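Ellell Kitchen News, February

KITCHEN CORNER: the cup and bowl sort-out

Quick one this month, the soup lunch ate most of my week. Anyway. The dishes.

Anyone who has opened the tall cupboard next to the sink lately knows. Stacks leaning on stacks, cups jammed inside bowls, bowls jammed inside other bowls, three of which would not come apart without dish soap and some language. We fed a lot of people over the winter and everything got put back wherever there was a gap. Fair enough at the end of a long night. But it was taking longer to find the small cups than to pour the juice.

So Pornthip Suksawat and I took an evening and pulled it all out. All of it, 415 pieces if you believe the inventory sheet, and Pornthip does becuase she wrote it. Big trays on the counter first, then down to the square table with the green cloth on it, a few at a time, so we could see what we had. Tip if you try this at home: a plain dark cloth is great for it. Bright dishes show up right away and nothing slides.

We tried sorting by size first. Bad idea. Took forever, and two bowls can look the same until you put one in the other. Then Muchen Jin came in for his casserole dish, looked at the table for a second and said why not just go by color. So we did. Orange with orange, purple with purple, pink, lime green, blue. Size after that, inside each color. Went three times as fast, and Muchen ended up staying till nine. Still forgot the casserole dish.
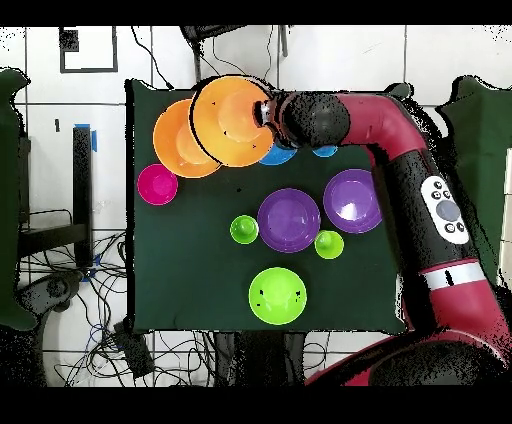
The other thing we changed is how they nest. Old way was one tall tower with the cups on top, and the tower came down every time somebody wanted a bowl from the bottom. New way: short stacks, bowls only. Cups go on the shelf above, upside down, in rows. Please don't put cups in bowls. I know it saves room. They stick, and then somebody pries at them with a butter knife.

Where things are now:

Top shelf, cups. Pink on the left, then lime green.
Middle shelf, orange and purple bowls. Shallow ones in front.
Bottom shelf, blue bowls, plus the odds and ends we couldn't match.
Lids: gray Kerov bin under the counter. Yes all the lids. No I don't know what half of them fit.

195 pieces went into the give-away boxes. Mostly scratched ones, and doubles we never get through even on a full night. The boxes are by the back door, help yourself before the end of the month. Nice for kids, paint water, screws, bird seed, whatever. What's left goes to the swap table over at Chuang Hall.

A few of you asked about the orange bowls. We are keeping them! They're the ones everybody grabs for chips and for salad, and the bigger ones work for dough too, if you aren't making a huge batch. Pornthip does her dumpling filling in one and says it wipes clean faster than the metal. The shallow purple ones are good for dips, or for cut fruit at the kids' table.

Washing. Warm water, soft sponge, no scouring pads, that is how we got the scratched pile in the first place. Tomato sauce stains: baking soda and water, make a paste, leave it on while you do the rest of the dishes, rinse. Works most of the time. Dry them all the way before stacking, a damp stack smells by the next morning. The Jesumico rack is back on the counter for this and it holds a lot more than it looks like. If it's full put a towel down next to it.

Still looking for: one more shelf liner, the ribbed kind, and a label maker that works. Ours prints the first 2 letters and quits, so right now the shelves say OR and PU and you will have to guess at the rest. Masking tape and a marker for now.

Also if you took home leftovers in one of our bowls back around the holidays, no hard feelings, just drop it in the sink next time your in. Side door is open from 4 pm.

Next month is the spice drawer. I found two jars of nutmeg and one jar of somthing brown. Bring a nose.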